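Subject: Re: [benchtop-arms] two arms, one table, how far apart?
From: Despina Ene
To: benchtop-arms list

Veronica Pîrvu wrote:

> I have the second arm coming from Clevar in May and I'm trying to settle
> the layout before I cut any rail. Do people bolt both bases to the same
> front extrusion, or give each arm its own? My worry is that one arm
> shakes the other. And what do you do with paper and small stuff so it
> stays in reach but off the table? Mine is in a corner of the garage,
> so no room for shelves.
>
> Veronica

Hi Veronica,

Same rail, both arms! I went back and forth on this for ages when I was setting up at Rultwood (our shared shop, for anybody new on the list) and I even had two short pieces cut so each base could sit by itself. They never lined up. Every time I leaned on the table I had to redo the calibration, and after two weekends of that I gave up and ordered one wide profile from Fuentealba. Each arm gets its own plate and the plates screw down to that.

Do they shake each other? A little, if you run them fast. I dropped the top speed on both and added a 300 ms pause before a grip closes, and for paper that's plenty. Paper is a pain anyway - the fingers either slide over it or shove the whole stack along, and I went through 52 tries one evening on a single sheet before I changed the fingertip angle.

The other thing I'd tell you is to leave more space between the bases than the drawing says. The Pedberg drawing that gets passed around here has them pretty close, and the elbows stick out a lot more than you'd think once both arms are reaching for the same spot. Mock it up with cardboard first. I didn't, and I moved my plates 4 times.

Folder and papers, all from the same session:

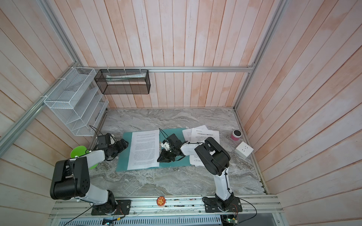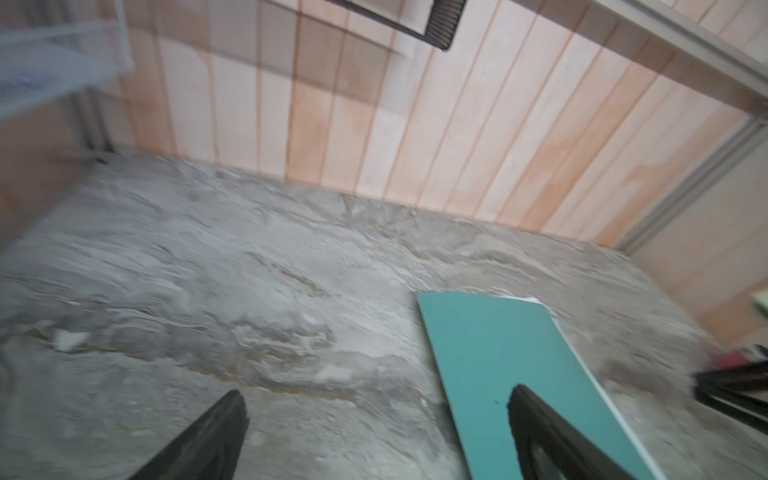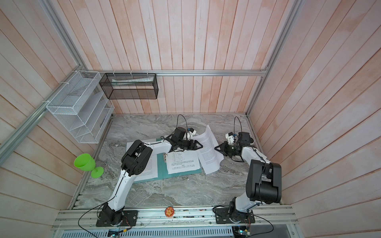

For the small stuff, I'd go up the walls. Wire baskets are cheap, they weigh next to nothing, and if you have extrusion running along the sides you don't need to drill anything. My black one hangs off the back rail and the white one is on the left, both just zip-tied on, and I can snip them loose and shift them over whenever an arm needs the room. Keep them shallow if you want the grippers to get in there too (I'm still fighting with that part, the wrist wants to hit the rim before the fingers get anywhere useful). Also put your heaviest things somewhere else, I had a basket sag on me when I got lazy and dumped all my spare brackets in it.

What are you planning for the cables? I keep changing my mind on that and I'd love to see somebody else's routing before I buy more clips. If you want my rail cut list, write me off list and I'll dig it out - it's in a notebook with almost no labels, so give me a day or two.

Despina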